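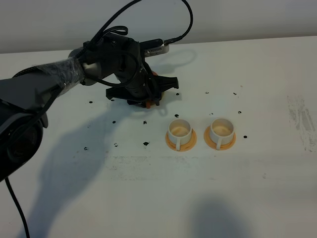
The arm at the cup-and-saucer table, Girkov open day.

I went to Girkov's open day mostly for Trolik, the planning software they have been talking up since winter. The invitation promised "manipulation without programming." I have read that sentence on a lot of invitations.

Sign-in was slow and the first talk started without half the visitors. Wagner Damasceno, who runs the software side, had a slide saying Trolik has been tested on 1,971 grasps. I asked how many different objects that covered. He said he would have to check, and then he did check, during the coffee break, and came back with 225. Fair enough, and more than I expected. He could not tell me how many of those were cups.

I ask about cups because cups were the demo. Two small white ones on orange saucers, handles facing front, on a white table with black dots scattered over it. The arm has its camera on the wrist and a parallel-jaw gripper underneath. A cup is a decent test for a planner. You have to find the handle or decide to ignore it, keep the fingers clear of the rim, and leave the saucer where it is. Two cups side by side make it harder, as the fingers need somewhere to go.

What I wanted to know was what the dots were doing. If the software uses them to work out where the table is, then "no setup" needs an asterisk. Ásdís Arnardóttir, who wrote most of the perception code, gave me a straight answer: they are used for checking the camera calibration, and Trolik does not read them during a run. She opened the config file to show me the setting. I believe her. I would still like to see it done on a bare table.

The runs I watched went fine until a visitor turned a saucer so the handle pointed away. The planner thought for a long time, proposed a path, rejected it, and proposed nearly the same path again. The log on the side screen said "no valid approach" in red. Jailson Quintana restarted the node and it picked a rim grasp instead. When I asked why it hadn't tried that first, he said the handle grasp scores higher and the fallback has a timeout that is set too long. That is a tuning problem, and an honest one, but it is exactly the sort of programming the invitation said I wouldn't have to do.

The part I liked was the replay tool, which got maybe five minutes at the end. You can scrub back through a failed plan and see which collision check killed it — the wrist cable, in one case, which is modeled as a fat cylinder and rules out a lot of perfectly good poses. I have lost whole afternoons to that kind of thing on other systems. If they sold the replay tool separately I would have asked for a quote.

Planning time was given as 458 milliseconds on average. No spread, no worst case. The run with the turned saucer was clearly nowhere near that, and averages don't help much when a line is waiting. Damasceno said the worst-case figures would be in the next release notes.

Lunch was good. Parking was not. I have asked for a trial license and plan to run it on our own mugs, which have thick handles and no saucers.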